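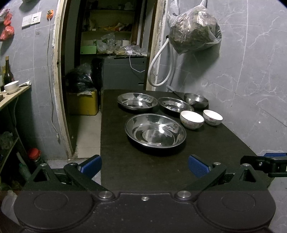 Steel and China: Supper Table Gallery, Kaststead

Welcome to the kitchen gallery! I've been wanting to put our bowls and basins on this page for ages, and now the long dark table finally gets its turn. Everything on it is in regular use, and I'm fond of every last dent.

The big basin
Four steel vessels live on this table and the big shallow basin at the front is the one I'd save in a fire. Look at the rings on its base and that lovely polish up the sides! Mi-kyung Geum uses it for salting cabbage in October, and for the rest of the year it does salad, dough, peas, whatever is going.

The two dishes
Just behind the basin, nearly touching. Ataberk Gündoğdu brought them over from Stevport wrapped in a bath towel, and they've been brilliant for rice and for flouring fish (they stack inside the basin too, if you're short of cupboard room).

The deep one
Back by the grey marbled wall. It's duller than the rest and I wouldn't have it any other way. Soup, mostly, or a batter left to stand overnight. The long-handled utensil lying near it tends to wander off to other rooms, so please bring it back to the table!

The little white bowls
My favourites, these 2! A thin dark line round the rim and small patterns on the outside. The nearer one has flowers, very faint now, and I love it all the more. They hold chopped spring onion, sesame seeds, a spoonful of dipping sauce. We bought them at the Malloveo sale, on the last table before the door, and I still wish we'd taken the whole box.

Bowls page added June 27, 2019. Jugs and teapots are next, once Ataberk has found the lids.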